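Salimos de la estación con el termo todavía caliente y la sensación de que la visita a Alville nos iba a saber a poco. Y así fue, porque una mañana no da para tanto. Quien haya estado en alguna jornada de puertas abiertas del barrio sabe cómo funciona: te dan un plano doblado en cuatro, te señalan una escalera y a partir de ahí cada uno se las arregla. Este año había 14 casas y talleres abiertos. Nosotros vimos seis, y de los seis vengo a contar sobre todo los que nos hicieron hablar todo el camino de vuelta.

Empezamos por Stirkham, el antiguo almacén de mercería, que ahora se reparten una encuadernadora, dos costureras y un señor que arregla paraguas. ¡Paraguas! Tiene 200 varillas clasificadas por largo en unos cajones altísimos y te deja abrirlos todos. Compré una contera de latón que no necesito para nada y que ahora mismo está encima de mi escritorio. La encuadernadora nos enseñó a doblar un pliego con la plegadera sin dejarle brillo al papel, y debo decir que el mío quedó torcido y que me lo guardé igual.

De allí bajamos por la cuesta hasta Paucar, que era la parada que yo llevaba marcada con dos cruces. Paucar es una casa de vecinos donde se enseña orden doméstico y envasado en pequeño: cómo repartir un bote grande en frascos manejables, cómo guardar los repuestos, qué hacer con todas esas tapas huérfanas que viven al fondo de los armarios. Dicho así suena poca cosa. Estuvimos casi dos horas y nos tuvieron que avisar de que cerraban para comer.

Lo lleva Barbara Tomaszewski, que da los talleres desde hace años y tiene una manera de explicar muy tranquila, sin dar lecciones. Su idea central es que cada tarea de la casa debería caber en una sola caja. Si para rellenar los frascos del baño hay que abrir tres armarios, no los vas a rellenar nunca. Si todo está junto y sale junto, en un rato lo tienes hecho mientras se calienta la sopa. Lo apunté tal cual en el margen del plano, y lo he repetido en casa tantas veces que ya me miran raro.

Me gustó mucho que trabajaran con cosas corrientes. Nada de recipientes a juego ni de etiquetas con letra bonita. Una caja de plástico crema con su tapa gris, un bote con dosificador, frascos pequeños transparentes de los de pulverizador, y ya. La mesa, en el rincón, lleva un mantel rojo de dibujos animados con caballitos, flores rosas y cuadros vichy que alegra a cualquiera – pregunté dónde lo habían comprado y me quedé sin saberlo, porque es un regalo. En casa llevamos toda la semana buscando uno parecido.

El método, por si a alguien le sirve, va más o menos así. Se vacía la caja del todo antes de empezar, aunque dentro haya solo dos cosas. Se pone a un lado lo que se va a rellenar y al otro lo que ya está listo. Los frascos se abren de uno en uno. Barbara insistió bastante en esto último, y tiene razón: en cuanto hay tres tapones sueltos sobre la mesa, uno acaba en el suelo. Los frasquitos más pequeños se sujetan de pie con una mano y se manejan con la otra, sin prisa. Después se cierra, se seca la base con un paño y vuelve todo a la caja, lo alto en los extremos y lo menudo en el centro.

También hablamos mucho de tapas. Una tapa plana permite apilar, una abombada no, y parece una tontería hasta que tienes cuatro cajas abombadas en un armario estrecho. Recomiendan probar la tapa con la caja vacía y luego con la caja llena, y si cuesta cerrarla, sacar algo. Mi hermana, que venía con nosotros y que es de las que aprietan hasta que cruje, se dio por aludida y no volvió a abrir la boca hasta la merienda.

Hicimos la prueba con nuestras propias manos, claro. Yo rellené dos pulverizadores con agua y solo derramé uno, lo que en mi caso es un éxito rotundo. Hay que inclinar el frasco hacia el chorro y parar antes de llegar al cuello, dejando un dedo de aire para que entre el tubito. Salí de allí con unas ganas enormes de ordenar el baño entero.

Después de comer (tortilla y pimientos en el bar de la esquina, muy ricos) pasamos por Prukeo, una imprenta diminuta donde tiran carteles con tipos de madera. Guardan 1.000 piezas entre letras, números y adornos, y les falta precisamente la eñe grande, así que este año han hecho todos los carteles esquivándola. Nos imprimieron uno a cada uno por la voluntad. El mío dice «Patio abierto» en verde y todavía olía a tinta cuando llegamos al tren.

Consejos para quien se anime a ir: calzado cómodo, que la cuesta de Stirkham engaña, y monedas sueltas. Conviene llegar a Paucar a primera hora, a las diez, cuando hay sitio para sentarse. La visita dura 40 minutos sobre el papel, pero si preguntas te dejan quedarte. Repiten en junio, y yo ya tengo reservado el hueco para ver las ocho casas que nos faltaron.
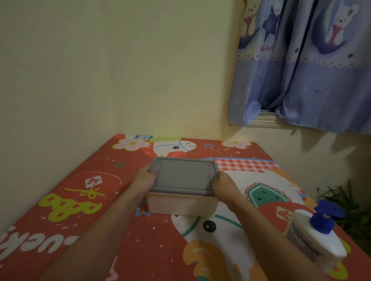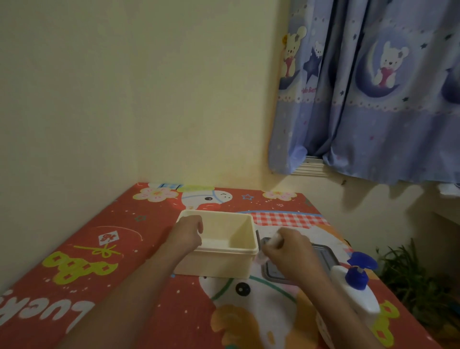
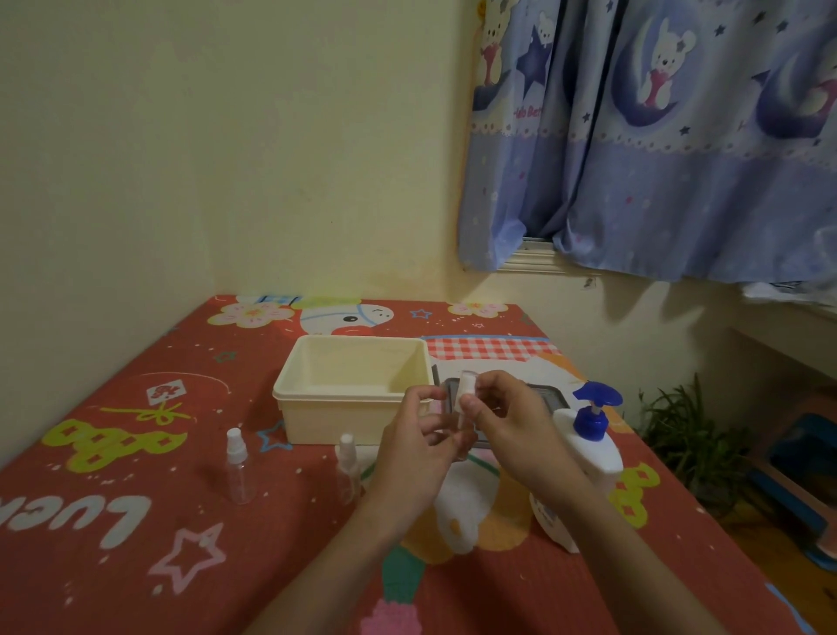
La mesa de Paucar, con su mantel rojo y la caja de color crema.

Boletín de paseos y visitas – Núm. 14 – pág. 40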